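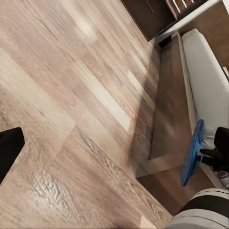

Furkano est un bras robotisé domestique, conçu et assemblé dans l'atelier partagé de Grimness par Bożena Witkowska et Custódio Teixeira, et j'en tiens la fiche depuis le début (j'ai aussi serré pas mal de vis, je ne suis donc pas très neutre !). Le projet vise le rangement du salon, et l'essentiel du travail se fait en simulation avant de passer à l'établi. Les deux doigts noirs de la pince y ont leur forme à peu près définitive, et le disque bleu, tenu presque par la tranche contre le doigt droit, au-dessus du socle en bois brun de la banquette, représente assez bien ce qu'on lui demande : attraper du plat, du fin, du pénible.

Origine

Le nom vient d'un premier prototype, Rana, une pince toute seule vissée sur une planche. Fouzia Paracha en a repris la commande moteur en janvier et a tout réécrit — deux fois, d'ailleurs, la première version tremblait trop. Le bras est arrivé ensuite.

Simulation

Le salon virtuel s'appelle Erimix. Sol stratifié à longues lames, banquette à coussin blanc, meuble brun foncé : on a voulu un intérieur banal, avec du flou de mouvement quand la caméra pivote, ce qui embête bien la détection des bords. Une série complète compte 662 essais. Faisal Bugti les lance le jeudi soir et les dépouille le lendemain avec un café.

Matériel

La pince réelle pèse 66 grammes de plus que prévu, à cause des roulements, et je cherche encore où gratter. L'alimentation sort 5 volts pour la logique, sur un circuit séparé des moteurs (faites-le, vraiment, ça évite des soirées entières à chercher un redémarrage fantôme). La batterie fait 4000 mAh. Noreen Butt dessine en ce moment des embouts plus souples pour les doigts ; le fichier de la deuxième version est sur l'ordinateur de l'atelier, dossier « pince ».

Voir aussi : Rana (prototype), Erimix, atelier de Grimness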